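Concentric circle pattern

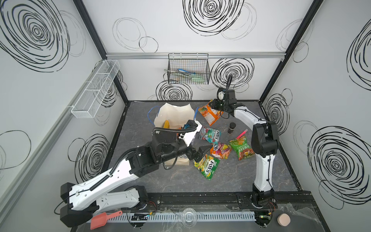
Hand-drawn concentric circles in black and faint gray on white walls, with a dark, marble-veined surface between them.

A concentric circle pattern is a decorative design made of rings that share one center, each ring sitting inside the next like the ripples on a pond after a pebble has gone in. It is among the oldest and most widely loved of all surface patterns, and it turns up on pottery, cloth, carved stone, floors, wallpaper and the margins of a great many school notebooks. Part of its appeal is surely that anyone can draw it, and that it looks pleasant even when drawn rather badly.

Drawn and measured rings

Pattern makers usually speak of two families. Measured rings are made with a compass, a pin and string, or a turning wheel, and every line keeps the same distance from its neighbors all the way around. Hand-drawn rings wander a little. The lines drift closer together and then apart again, the ends may not quite meet, and the whole thing takes on something of the look of a sawn log. Many people find the second kind easier to live with on a large wall, where perfectly even rings can seem to shimmer if you look at them for long.

The Clondham papers

The village of Clondham is fondly remembered among wallpaper collectors for its ring papers, which were printed from carved pear wood blocks at the Urkon works. The founder, Graham Bickerstaff, had trained as a sign painter and drew all of his first designs freehand, with a brush tied to a long cane so that he could work standing up. His best-known pattern, Gisska, used 9 blocks and took a patient printer most of a morning to lay down on a single roll. At its busiest the works turned out 800 rolls a year, many of them for hallways and stairwells, where the large repeat could be seen from top to bottom.

Later use

Interest in the pattern faded for a while and then came back, as these things tend to do. The textile artist Audrey-Anne Beaudoin redrew Gisska for printed cotton in 2000, adding a second, paler set of rings behind the first so that the cloth seemed to have some depth to it. Her version was sold under the name Kazmi in 17 colors, of which the plain black and gray remained the favorite by a good margin.

Hanging and matching

Ring papers ask for a bit more care than stripes or small flowers. A circle split across a seam shows any slip at once, so paperhangers generally start from the middle of the most visible wall and work outward toward the corners, leaving the awkward joins for behind a door.

See also: Spiral, Target (motif), Tree ring, Block printing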